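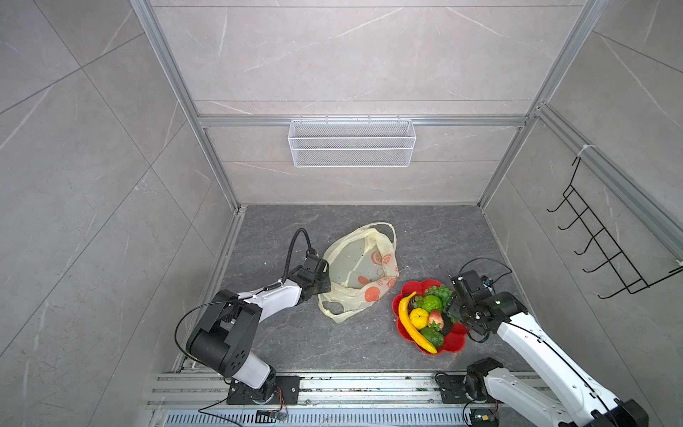
Can a machine bag up my groceries yet, or is it still all talk?

Asked by Daiane Rezende, 19/10/2024
Category: Home and garden > Gadgets and appliances

My mother lives on her own in Rallalden and has bad arthritis in both hands. She can still cook but she hates anything to do with carrier bags. Getting the handles apart, holding the top open while she puts things in, and taking fruit out again without the whole lot rolling off the worktop. My brother keeps telling her that robots will be doing all this soon and that she should hold off spending money on a new kitchen until they are.

I run a small fruit and veg shop, so I have the same question for work. We pack 94 bags on a normal morning, mostly mixed fruit, and it takes one person off the till. Is there anything that can do this now, at home or in a shop? I don't mean a factory line. I mean the ordinary thin bags and a mixed plate of stuff.

3 answers

Answer from Wajid Magsi (marked as most helpful)

Not for the home, no. I worked in packing machinery for six years and still follow it.

People expect the fruit to be the difficult part. Picking up a pepper or a lemon with a two-finger gripper is fairly well understood now, as long as it isn't squeezed too hard. The bag is what causes the trouble. A thin bag has no fixed shape. It folds over itself, it sticks to itself, and it looks different every time you put it down.
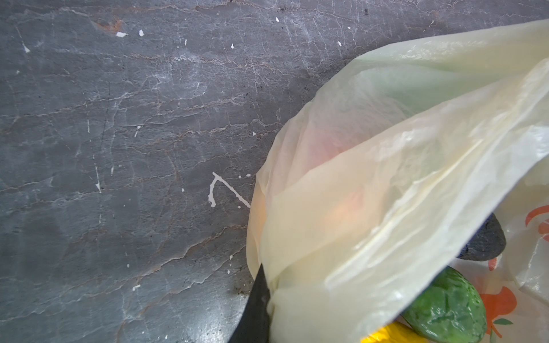
You and I get round that by feel. We rub the two layers between finger and thumb and know at once whether we have one or both. Many grippers have no sense of touch at all and have to go by what the camera shows them, and see-through plastic is hard for a camera because of the shine and whatever is showing through from behind.

For the shop, what does exist is a bag holder with a blower that opens the top for you. Gwynne make a bench one and there are others. A person still puts the fruit in, but both hands are free. If your 94 bags are all much the same size, I would start there and forget about arms for now.

For your mother, please don't let her put off the kitchen. Get her a rigid crate or a basket with a stiff rim, and ask whoever delivers to pack straight into it.

Answer from Heledd Gethin

I agree with most of that but I think it is a bit gloomy. Two arms make a big difference. With one arm the bag just slides about. With two, one can steady the side of the bag while the other lowers things in through the top, much as a person would do it.

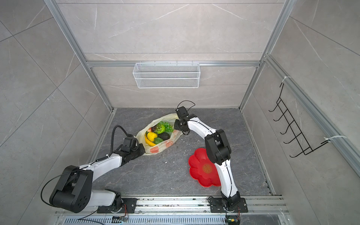
The other thing that matters is the order things go in. Heavy and hard at the bottom, grapes last. That is easy to write down as a rule, but the machine has to know which item is which first, and shapes that are close to each other get mixed up.

Speed is the weak point. I saw a two-arm set-up at a trade day in Jondulley last December and it took 6 minutes over a bag that your staff would do without looking. It also had someone standing next to it the whole time. So it can be done, on a bench, with everything laid out in reach. I wouldn't want to pay wages and a machine for the same bag.

Tidying clothes and loading a dishwasher are at a similar stage, as far as I can tell. Hoovering and mowing are further on, as there isn't much handling in them.

Answer from Ynyr Watkins

just buy her a Huken trolley, it stands open by itself. mine has lasted ages

Comments

Daiane Rezende: Thank you all. I have sent the first answer to my brother. Wajid, does the blower work with the very thin bags on a roll? Ours come in packs of 256 and they cling together badly.

Wajid Magsi: Not with loose ones off a roll. They need to be the kind with a tab that hangs on two pins. Ask your supplier, most of them stock both. Keep the box somewhere dry and they cling less.

Amirhossein Zamani: We switched to paper for this reason. They stay open, and the customers didn't mind. They cost more, though, and they are no good for anything damp.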